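Hard water and the kitchen sink, part 2

The sink was put in 13 years ago, brushed stainless, single bowl. Last November I started keeping notes on how I clean it, mostly to settle whether the spotting on the back wall is mineral scale or soap film. My working answer is both.

Current routine: rinse, one pump of hand soap on a soft sponge, wipe along the grain, rinse again, dry with a cotton cloth. On scale I use white vinegar diluted with an equal part of water, left on for 20 minutes. I stopped using powder cleansers after they left cross-grain scratches near the drain. Those are permanent without a proper refinishing pad.

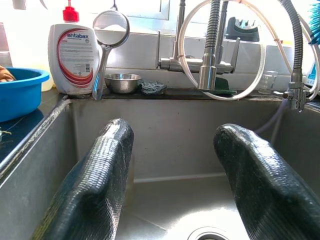
The basin, with the Antabax bottle and the mesh strainer on the back ledge.

The ledge is the weak point of the layout. Anything stored there sheds water down the back wall, and the drip lines dry into spots. The crease where the wall meets the floor collects residue too, and a sponge rides over it. An old toothbrush works better.

Weidong Xiao wrote in after part 1 to suggest a Surkeck rack on the wall for the strainer. I measured: 33 cm of clear width is needed, and the outlet is in the way. A single hook would do — I have one in a drawer somewhere.

The seam along the top rim is next. The old sealant there needs to come out before I put anything new in, and I have yet to pick a product.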